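Orbital Mechanics for Non-Specialists
Handout 2: Transfer orbits and the cost of moving around
13 Sep 2020
By Rosalba Lombardi

Read this before the second session. You will need a calculator and the table of constants from Handout 1. The algebra is no harder than last time, but there is more of it.

1. Where we left off

Last session we looked at a satellite in a circular orbit and saw that its speed depends only on its distance from the center of the Earth. A higher orbit is a slower orbit. Many of you found this odd, since you have to fire an engine to get up there. The energy of the orbit has two parts, one from motion and one from height. When you climb, the height part grows by more than the motion part shrinks, so the total goes up even though the speed goes down.

Keep that in mind for everything that follows. Most mistakes in the first problem set came from treating speed as if it were the total energy.

2. Delta-v

Engineers measure the cost of a maneuver by the change in velocity it needs, written delta-v. It is given in meters per second. Fuel mass would seem the more natural measure, but fuel depends on the spacecraft and the engine, while delta-v depends only on the orbits. Once you know the delta-v, the rocket equation gives you the fuel.

The rocket equation has a logarithm in it. Turned around, this means the fuel needed grows faster than the delta-v. Doubling the delta-v more than doubles the propellant for the same final mass. We will work one case on the board using the Atton bus, a small satellite with a dry mass of 200 kg.

3. The Hohmann transfer

Suppose a satellite is in a low circular orbit and must reach a higher circular orbit in the same plane. The usual method uses two burns.

First burn: fire along the direction of travel. The orbit becomes an ellipse with its low point at the old orbit and its high point at the new one.

Second burn: at the high point, fire along the direction of travel again. This raises the low point until the orbit is circular.

The satellite coasts between burns for half the period of the ellipse. Both burns add speed at the moment they are made, yet the final speed is lower than the starting speed. The satellite loses speed on the coast - more than the two burns put in.

When you sketch this, draw the Earth at one focus of the ellipse and not at its center. Mark the two burn points at opposite ends of the long axis.

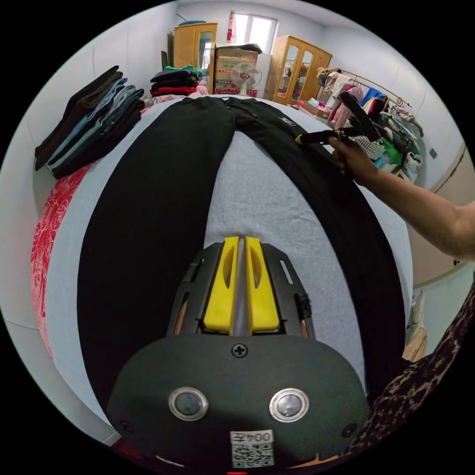

Fig. 1. Black trousers laid flat on a bed, with a hand-held gripper in front.

The transfer is cheap in fuel but can be slow. Between low orbit and geostationary orbit the coast takes a little over five hours, which is fine for most missions. Between planets it takes months, and the launch date matters because the target has to be at the right place when the spacecraft arrives. We will come back to launch windows in January.

4. Plane changes

So far both orbits have been in the same plane. Tilting an orbit is a different matter. For a circular orbit with speed v and a tilt of angle i, the delta-v is

delta-v = 2 v sin(i/2)

At 60 degrees the sine of half the angle is 0.5, so the cost equals the full orbital speed. In low orbit that is far beyond what most satellites carry. Launch sites are chosen partly with this in mind.

Because v appears in the formula, a plane change costs less where the satellite is moving slowly. Missions to geostationary orbit therefore do most of the tilt during the second burn, at the high point.

5. Problems

a) The Nukness relay satellite is in a circular orbit with a speed of 3,779 m/s. Find the delta-v for a plane change of 44 degrees. State whether you would recommend it, and what you would suggest instead.

b) For the orbit in (a), find the radius and the period. Use the value of GM from Handout 1 and watch your units.

c) The Awad and Buseo satellites share a circular orbit, with Awad a short distance behind. Awad's operator wants to catch up and suggests a short forward burn. Explain in words what happens over the next full orbit, and say which way the first burn should point.

Show your working for (a) and (b). For (c) a paragraph and a sketch are enough. Hand in on paper at the start of the session. If you get stuck on (b), check first that your radius is measured from the center of the Earth - altitude above the surface will give the wrong answer.

Questions about this handout: see Rosalba Lombardi after class | © 2020 Rosalba Lombardi | Back to top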